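流浪猫TNR记录:诱捕笼踏板的调整

2024年12月30日

八月开始在Bridham小区做猫只绝育放归,到现在换过两种诱捕笼。先用的是Sokine的重力落门款,后来加了一台Nunik的弹簧门款。两者笼长都是80厘米,差别主要在踏板的触发行程。

Sokine出厂行程偏长,体重不足2公斤的亚成猫踩上去经常不落门,吃完罐头原路退出。处理办法是把挂钩末端磨短一点,再在踏板下垫一层薄毛毡,减少金属碰撞声。磨的时候要少量多次,磨过头以后风一吹就会误触发,只能换钩。

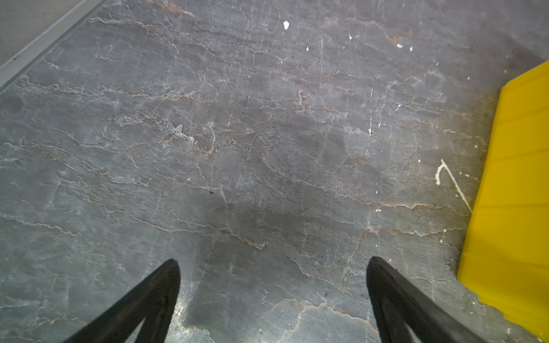
诱饵放在踏板后方,贴着笼尾,不要放在踏板上。笼底铺报纸,边缘用胶带固定,否则纸会卡住连杆。布笼前先空放几次,确认门能落到底、锁扣能弹出。落门后立即用深色布盖住整个笼体,猫会安静得多。

Nunik的弹簧门关得快,但尾巴有被夹的风险。我在门框下沿加了一条硅胶条,关门后留一点余量,锁扣仍然能正常咬合。

术前禁食按医院要求执行,诱捕当晚只给水。公猫术后观察一晚,母猫延长一晚,伤口干燥、进食正常再放回原点。耳标统一剪左耳。

费用方面,Vukčević诊所的公猫绝育是75元,母猫157元,均为流浪猫协议价,不含驱虫。家养猫不适用这个价格。

剩下一只三花见笼就绕开,准备改用手动拉绳的吊笼。先在固定位置喂几天,笼门敞开不设机关,等它肯进笼吃完整顿饭再收绳。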